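Filtbridge Home Repair Program
Progress report to the Dovhaniuk Fund, second quarter
Wed 1 July

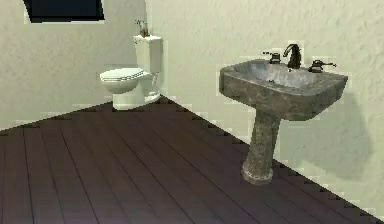
The grant pays for small repairs and bathroom updates in older rental homes in the Skenetum district. This report covers work done since the spring report, money spent and what we plan to do next.

Work completed

We finished repairs in 97 homes this quarter. The target was 110, so we are behind. Most of the gap comes from the Mill Street buildings, where the owner took longer than expected to sign the access agreement. It is signed now and crews can start there in July.

Leaks made up the largest share of the jobs, followed by failed bathroom fans and bad shutoff valves. We also replaced a number of kitchen drains that were not on the original work list but could not be left as they were. Those drains were charged to the contingency line, as we agreed in the spring.

Requests keep coming in. At the end of the quarter we had 134 homes on the waiting list, more than at the same point last year. We have stopped taking new names for non-urgent work until the list is shorter. Urgent calls, meaning active leaks, no water or a toilet that can't be used, are still accepted the same day.

Tenant notices

Several tenants told us they did not know when the crew was coming. The old notice gave a three-day window and went out by mail. Since May we have sent a text message the evening before each visit, with a phone call for tenants who prefer one. Missed visits have gone down, though we do not yet have a full quarter to compare.

The notices are now printed in the languages most used in the district. Translation cost less than budgeted.

Spending

Labor is on budget. Materials are over, mainly valves and supply lines, which went up in price in the spring. The average cost of materials and labor per home is now some $700. We buy most fittings through Otevik, and they have agreed to hold current prices through the end of the year if we order monthly instead of job by job. We started doing that in June.

The second van was in the shop for most of May. We rented a replacement, and the rental is shown on its own line in the attached budget sheet.

Staffing

We have 5 field staff, one fewer than planned. The open plumber position was posted twice and drew few applicants with a current license. We raised the hourly rate slightly for the third posting and have two interviews set. Until the job is filled, licensed work is being grouped by street – this saves driving time but means some households wait longer than their place on the list would suggest.

Next quarter

Mill Street comes first. After that we will work through the oldest requests on the waiting list. We are asking for approval to move the unspent translation money to materials. A reply by the middle of the month would let us include it in the next Otevik order.

The budget sheet and the list of completed addresses are attached.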